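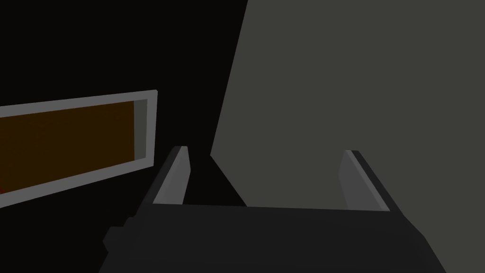

Computer rendering of a two-fingered gripper.

Is a master's in school counseling worth it if I'm starting over at my age?

Posted by Slowlane_Dee

Hi everyone, and thanks in advance for reading all this, I know I go on. I've been a teacher's aide in the Malwood schools for seven years and I love the kids, but the pay is what it is and my hours got trimmed again in February. Our counselor keeps telling me I ought to go back and do what she does. I have a bachelor's in sociology, which I never used for much. The program at Edet would take me part time in the evenings, and the lady in admissions was just lovely on the phone, but she was a bit vague when I asked what people earn afterward! I don't need to get rich. I just don't want to be paying off loans until 2059. Has anybody here made this jump? Did you keep your day job through the internship? And does it matter much which kind of counseling I pick now, if I might want to work with grown-ups someday?

Oluwaseun Sani

Hello Dee! I did almost exactly this, only I came from the front office and not the classroom, so let me tell you how it went for me. The coursework was fine with a job. I read on the bus, I wrote my papers on Sunday after lunch, and my family got used to soup. The internship was the hard part. Mine had to happen during school hours, and I ended up dropping to part time for most of a year, so please ask Edet right away whether your own building can count as a site. Some programs allow it as long as you aren't doing your regular job during those hours.

On pay, look up your district's salary schedule before you look at anything else. It should be on their website or they'll hand you one if you ask. In mine, counselors sit on the same scale as teachers, with a little extra for the master's. Find out whether your years as an aide count toward your step, too. Mine in the office did not, and I wish I had known that when I was doing my sums at the kitchen table.

As for working with adults later, school credentials and clinical licenses are separate things in most states, and the clinical side usually wants more credits and a good long stretch of supervised hours. If there's any chance you'll want it, see which of your classes would carry over. A friend of mine over in Selcombe had to go back for several she could have taken the first time. I'm so glad you're thinking about it, and do write back and tell us what you decide!

borderline_bev

depends on your state. check the licensing board site

Marigold70

I'm only one semester in so take this with a grain of salt, but ask the district about tuition help before you sign anything. Borberg paid for 25 percent of mine and I only heard about it from another aide in the parking lot. There was a form and it had to be in before classes started. Good luck hon!

Contact us | Copyright, all rights reserved | Back to top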